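Plastic bag collection begins at Medirside

Medirside has opened a collection point for thin plastic bags and film, run with the Hekberg recycling service. The scheme will continue for 3 months. Residents may bring up to 300 bags at each visit – clear and translucent film is accepted, including bags that are badly creased.

Bags should be empty, with labels and tape removed. Crumpled ones should be opened out on a table and pressed flat before they are handed in at the Belay entrance.

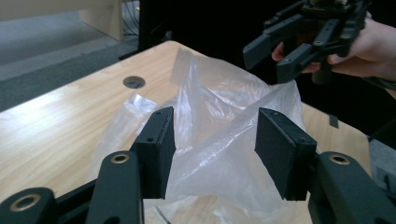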